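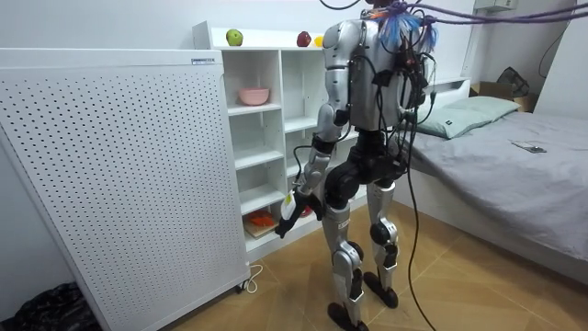
Vevilden opens bedroom storage library in Govomby

Small bedrooms are getting their own lending service in Govomby. From 1 April 2020 the furniture cooperative Vevilden lends open shelf units to households that want to try one before they buy it. The service works from the old Danska paint shop, where the cooperative has also put together a small bedroom with a parquet floor and a white cubby shelf against the wall.

The idea came from a survey that Vevilden made last July. It sent questions to 500 homes in the town and asked what makes tidying in the bedroom difficult. The most common answer was that things have no fixed place. Many people wrote that they own enough drawers, but they forget what is inside them, and then the chair and the windowsill become the storage.

Open cubbies were chosen for the start of the service for this reason. Each compartment is a simple square and has no door. A bowl for keys or hair ties can stand in one of them, folded sweaters in another, and the top can be used for things which are needed every day. A few pieces of fruit on the top are also fine, the cooperative says, if somebody likes to eat an apple before sleeping.

A household can borrow a unit for 4 weeks. The price is 20 euros, and this money is taken off if the household decides to keep the furniture. Delivery inside Govomby is included, but carrying above the second floor must be agreed before. At the moment there are 71 units ready to lend, all of them white. Darker colors may come later in the year.

We use cookies to remember your settings and to count visits. By continuing to read you accept our cookie policy. OK | Change settings

The cooperative gives some advice to those who borrow. The unit should stand against a solid wall and must be fastened with the bracket that comes in the bag. Heavy books belong in the lowest row. On parquet it is good to put felt under the corners, and the unit should be lifted and not pushed when it is moved. Borrowers are asked to leave one or two compartments empty during the first week and to see what collects there.

Not everything in the service is new. Part of the furniture comes from Rennie, a holiday hostel outside the town which closed its sleeping rooms last year. These units were cleaned and painted again, and missing back pieces were replaced. Small marks can still be found on the inner sides. Borrowers do not pay for marks that are already written on the loan card.

Requests can be made by telephone or with the paper form at the Danska shop, and the form asks for the width of the free wall in centimeters. Units are given out in the order in which the requests arrive. Lending of narrow shoe racks is planned to follow in July, when the second storeroom behind the shop has been cleared.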